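Print this page
E-mail this page to a friend

Why do things wear out?

24 March 2019
By Gavrilă, Anuldale Young Readers

Look at the soles of your oldest shoes. The pattern on the bottom is probably smoother than it was when they came out of the box. The heel may be lower on one side. You never saw any of it go, but the rubber has gone somewhere.

The word for this is wear. Wear happens when two things rub against each other and tiny bits come away from one of them, or from both. The bits are usually too small to notice. Over weeks and months they add up.

Rubbing and friction

When one surface slides over another, something pushes back against the sliding. This push is called friction. Friction is useful. Without it you could not walk across a room, hold a pencil or stop a bicycle.

Even a surface that feels smooth has bumps on it. If you looked at a table top through a strong microscope you would see hills and valleys. When two surfaces meet, the hills on one catch on the hills on the other. Push hard enough and some of the hills snap off.

A pencil works like this. The paper is rougher than it looks, and it scrapes a thin layer of graphite off the point. That layer is your writing. A rubber works in a similar way, except that this time it is the rubber that crumbles, and the crumbs carry the graphite away with them.

Hard and soft

When a hard thing rubs on a soft thing, the soft one normally wears faster. Chalk is much softer than a blackboard, so the chalk gets shorter and the board stays much the same. Sandpaper is covered in hard grains, and wood is softer than the grains, so the wood turns to dust.

The harder thing does wear a little. There are stone steps in old churches with a dip in the middle where people have trodden for hundreds of years. Shoes are softer than stone, but grit gets stuck under them, and there have been a great many shoes.

The old tram that used to run from Anuldale to the Vitala mill climbed 774 steps' worth of hill, and the path beside it really does have steps. The stone ones near the bottom have been used the most. If it has been raining you can find the dips easily, as they fill with water.

How cloth and felt wear

Cloth is made of threads, and threads are made of fibres. A fibre is a very thin hair of wool, cotton, plastic or something else. In woven cloth the threads go over and under each other. In felt there are no threads at all. The fibres are tangled and pressed together until they hold. 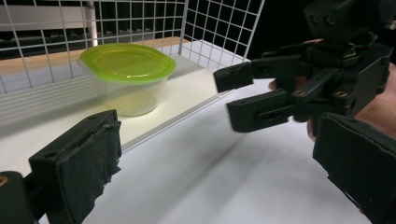 Rubbing pulls at the fibres. First the ends come loose and stick up, and the cloth feels fluffy. On a jumper the loose ends roll into little balls, called pilling. Later the fibres break or pull out, and the cloth gets thin. Edges often go first, and when an edge comes apart like this we say it is frayed.

Knees and elbows wear out sooner than the rest of your clothes. They bend, and they are the parts you lean on. People used to sew leather patches over the elbows of a jacket so that the patch would wear out instead. A patch is easier to replace than a sleeve.

Slowing it down

Oil helps metal parts slide. It makes a thin layer between them so that fewer of the bumps touch. This is why a bicycle chain needs oil, and why a dry chain squeaks.

Keeping things clean helps as well. Sand in a carpet cuts at the fibres each time somebody walks on it.

Try it yourself

You will need 2 sticks of chalk, a piece of sandpaper and a smooth tile. Ask a grown-up before you start, and put newspaper down.

Rub one stick on the sandpaper 4 times. Rub the other on the tile 4 times, pressing just as hard. Look at the ends. Which stick has lost more? Now wet the tile and try again. Write down what you find, and keep the dust on a sheet of dark paper so that you can compare the piles.

Words to know

Friction: the push that slows things down when they rub together.
Fibre: a very thin hair of material.
Frayed: coming apart at the edge.

Print this page
E-mail this page to a friend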